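Cledley Tightens Stability Rule for Bedroom Storage Sold in Town

July 18, 2021
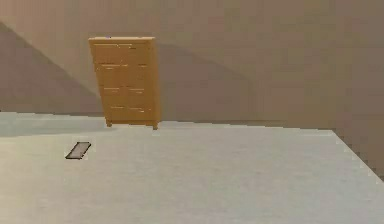

CLEDLEY — Retailers in Cledley will have to supply a wall anchor with every freestanding chest of drawers they sell from August, under a measure the town council passed last week. The rule covers new and secondhand units above knee height and applies to stores, warehouse outlets and online sellers with a delivery depot inside town limits.

Under the text, the anchor must be packed with the unit or handed over at the point of sale. It must come with printed instructions and hardware suited to both stud and masonry walls. Sellers are also required to record that the part was supplied and to keep the record for 2 years. Private sales between individuals are exempt.

The council acted on a report by Kestum, a testing laboratory based in the town. The laboratory examined 432 units bought or borrowed from local sellers and loaded each with a fixed weight on one opened drawer. Units were then tested a second time with all drawers extended and empty. The report found that tall, narrow pieces on carpet failed most often, and that a missing rear foot or a loose back panel lowered the tipping load considerably.

Elfriede Fröhlich, who led the work at Kestum, told the council that carpet was the variable most often left out of in-store checks. "A unit that stands square on a concrete showroom floor can lean forward on a thick pad," she said. "The front edge sinks, and the margin is smaller before a drawer is even opened."

Survey forms were also mailed to households in the Manríquez district. Of the 987 returned, more than half reported at least one unanchored chest in a bedroom. Renters cited lease terms that prohibit drilling. The measure addresses this by barring landlords from withholding a deposit over anchor holes, provided the holes are filled when the tenant leaves.

Oritel, the largest furniture seller in the town, said it would comply and had ordered anchors for existing stock. The company asked for a later start date on secondhand pieces, which vary in construction and may lack a solid rear rail. The council declined.

Inspections will be handled by the existing weights and measures office. A first violation brings a written notice. After 3 violations, a seller may be barred from offering the affected category until an inspection is passed.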